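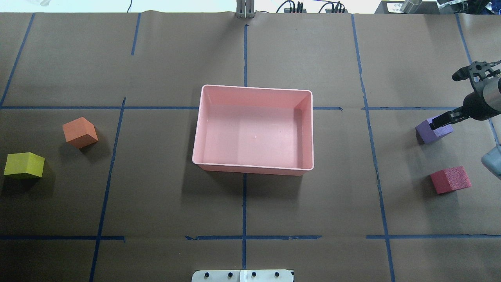 The block table at Linis, with the arm on the purple one.

Tuesday, May 11, 2021

Home, shoes off, feet up on the other kitchen chair, and I want to get this down before I go to bed because by tomorrow I'll have the order of everything wrong. I went to the open day at Linis. I've been driving past that building on the Cesgate road for years and always figured it was something to do with windows.

I nearly didn't go. It rained all morning and I had the car half unloaded from the weekend, and then Dee called and said she couldn't make it after all, her back again, and I stood in the hall with my keys thinking well, that settles it. But I'd booked the slot and they'd sent me two emails about parking, so I went on my own.

The parking was fine. I don't know why it needed two emails.

They put us in groups at the front desk and gave us sticky name tags, and mine fell off before we even got through the first door (it's on the bottom of my bag, I just found it). First there was a talk in a room with terrible chairs. A lot of slides. The short version is that they do work for a warehouse company called Clustivberg, who want machines that can pick up odd things and put them in boxes, and this turns out to be much harder than driving a forklift around. I wrote down one number from the talk, which was 3000. That's how many tries they wanted to have recorded for one job before they'd even start deciding if it was any good. Three thousand! Of picking up a block! I thought of my piano lessons and felt a bit better about them.

Then we got to see it, and this was the part I'd come for. I had pictured something huge behind glass, like a car factory on TV. It's a table. It's a table covered in brown paper, the kind I wrap parcels in, creases and all, and somebody has marked it off into boxes with dark blue masking tape. The lines aren't even that straight! I loved that. In the middle was a shallow pink bin that could have come out of my bathroom cabinet, with nothing in it yet, and spread out on either side were foam cubes in the kind of colors you get in a preschool. Orange, a sort of yellowy green, purple, red. And reaching over from the right was this arm with two black fingers on the end, closed around the top of the purple cube.

I took my picture right then. I'm glad I got it with the fingers on the cube, because I took a bunch more later and they're mostly the back of a man's raincoat.

The person running our table was called Killian Bailly, very tall, spoke so softly that we all ended up leaning in like we were at a bedside. He was nice, though, and he didn't mind being asked dumb questions, so naturally I asked several. I asked what the tape was for. He said it's so they can put the blocks down in different squares each time and keep track of where things started out, otherwise people always put things back in the same few spots without noticing. Which is so true! I thought of my own desk. I have a whole desk and everything I own is in one corner of it.

I asked why foam. He said foam forgives you. If the fingers come in a little crooked the block just squashes and nothing gets broken, and once they've got foam working they move up to harder things. There's a shelf along the back wall with the harder things on it, soup cans and a shampoo bottle and a hairbrush, and a stuffed rabbit that he said was the worst of the lot. I'd like to have seen the rabbit. We didn't get the rabbit.

What we got was blocks into the bin, and I could have stayed all afternoon. I got weirdly invested. It's slow, much slower than me, and it has this way of stopping just over a block as if it's thinking it over. The orange one went in fine on the first go. The red one it fumbled and had to come back for, and the whole group went "ohhh" like at a ball game, and the man in the raincoat clapped when it finally dropped in. Killian said they do 20 rounds, then clear the table and lay it out again, and on a good day they get through a lot of those. I asked if he got bored. He thought about it for a long time and said he listens to the radio.

A boy in our group, nine or ten I'd guess, wanted to know if it could throw one. No. Could it throw one if you told it to? Also no. He lost interest after that and went to look at the vending machine.

They let a few of us have a turn at the practice station next door, where you move the arm yourself with a pair of handles. I was awful. I mean really awful, I came down on the table next to the block and pinched air. I had two tries and got nothing either time, and the woman after me did it straight off and said she crochets. My respect for the thing went up a lot.

There was coffee afterward and little lemon cakes from Pons, which were the good ones with the sugar on top, and I had two and put a third in a napkin for Dee. Talked to the raincoat man for a while. His daughter works at Clustivberg in the packing hall and he'd come to see what was headed her way. He wasn't mad about it, or didn't seem to be. He said, well, it isn't coming this week. I didn't know what to say to that and I've been thinking about it since I got in the car.

They're doing another one in October and I put both our names on the sheet. If Dee's back is better I'm going to make her try the handles.

Forgot to call the dentist. Lemon cake is on the counter, a bit flattened.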